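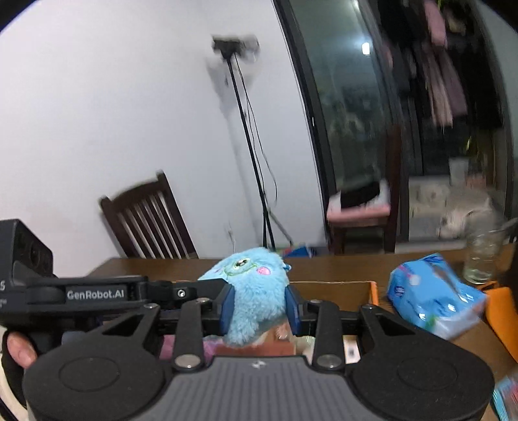
Stockroom > Checklists > Donation sorting room

Monthly walk-through, Prolwood hall, sorting room. March

Exits
Both doors open fully - OK
Exit sign lit - OK
Path to back door clear - NO. Folding chairs again. Moved them, need a real spot.

Fire
Extinguisher on hook, pin in - OK
Tag signed - no, last two months blank
Smoke alarm test - OK, weak beep tho. New battery.

Electric
Cords off the floor - OK
Heater unplugged when room is closed - OK
Outlet by sink - cover cracked, taped for now. Not a fix. Call Dresanex.

Lifting and stacking
Boxes no higher than four - one stack over, took it down
Heavy stuff on bottom shelf - mostly
Shelf brackets tight - three loose, tightend
Fabric and soft toys away from heater - OK
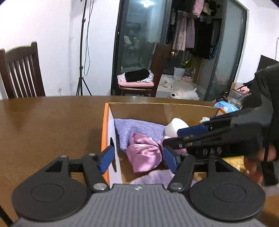
Ruth Sotelo: Can we make the stack limit lower near the door? I had to reach over my head for the top one and it slid. Also the step stool has a bad foot, please add it.

Added. Stool is out of use till the foot is replaced. Stack limit by door now two.

First aid
Kit stocked - low on gauze
Phone list posted - old one, reprint

Filed under: Safety, Forms

Questions? Ask at the Prolwood front desk | Back to top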